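Skip to content · Boards · Arms & Grippers · Upkeep and Repair · Search · Log in

Left finger sits proud after closing. Shim it or live with it?
4 min read

wulenby_dan
Jun 11, 2026
Two-arm rig, parallel grippers, does bedside tidying all day. Since I swapped the finger pads, the left arm closes fine in software and reports zero, but with a feeler gauge I get a gap at the tips and none at the root. The counter says 1,268 cycles on the new pads. Re-homed it 3 times. It homes beautifully. It just homes to the wrong place, like my father-in-law.

Do I shim the base of the finger or leave it alone?

pana_grease
Leave it alone. Tips open and root closed means the finger is cocked on its carriage. Take both screws out, wipe the seat, put it back. Nine times in ten there's a crumb of old threadlocker under there.

lowtorque
Disagree with Pană above. If it started with the pads, it's the pads. Peel one back and look at how thick the glue is at the root. A shim just hides it until the next pad change, when you'll have forgotten the shim exists.

pana_grease
I have never forgotten a shim.

lowtorque
You posted in October asking what the little brass square in your gripper was.

Han-gyeol Noh
Before anyone unscrews anything: are you homing with the arm level or pointed down? On mine (Cidus controller, same style of finger) the carriage sags a hair when the wrist is tipped and the zero moves with it. I home level, close, then check again in the working pose. Also, where does your cable loop go? A tight loop will tug at the wrist joint and you'll chase it for a week. Ask me how I know.

wulenby_dan
Homing pointed down, because that's how it parks. Fine. Pictures, since somebody was going to ask. First one is the arm from the head camera with the cable loops, the other two are wrist views with the fingers closed.

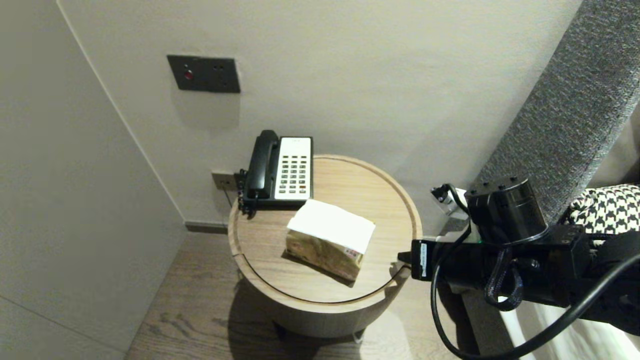
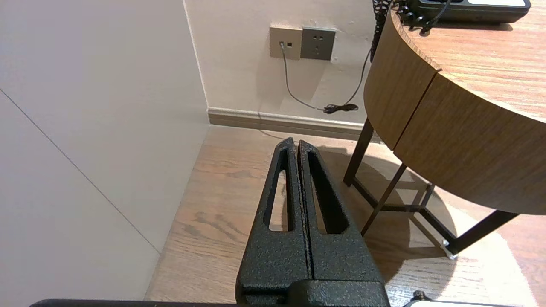
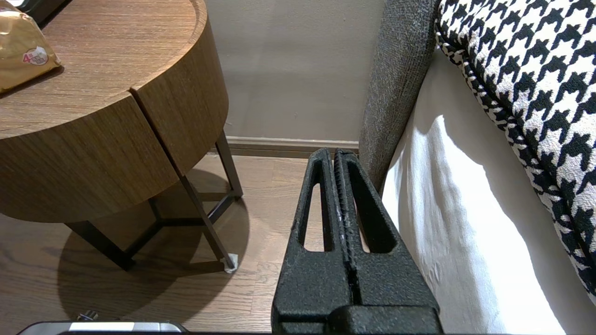
I'll do the level homing tonight and write down both numbers. If they match, the screws come out tomorrow and Pană gets to be smug. Liva, who shares the bench with me, votes for buying new fingers, but she votes for that whenever anything squeaks.

lowtorque
Can't see a gap of feeler gauge size in a wrist view and wouldn't expect to. Do the paper test: strip of printer paper at the tip, close, pull. Then again at the root. Costs you one sheet.

Han-gyeol Noh
And give the cable more slack than you think it needs, then swing the wrist to both ends of travel by hand with the power off. If it goes stiff anywhere, sort that before you touch the fingers.

pana_grease
Clean the seat.

wulenby_dan
Level: gap at the tips is 2 thou. Pointed down: 11. So it moves. Paper slides out at the tip in both poses, only slower when level. I think you're all a bit right, which I find annoying. Screws are coming out anyway.

lowtorque
Check the glue while you're in there

Contact · Board rules · © Arms & Grippers forum · Back to top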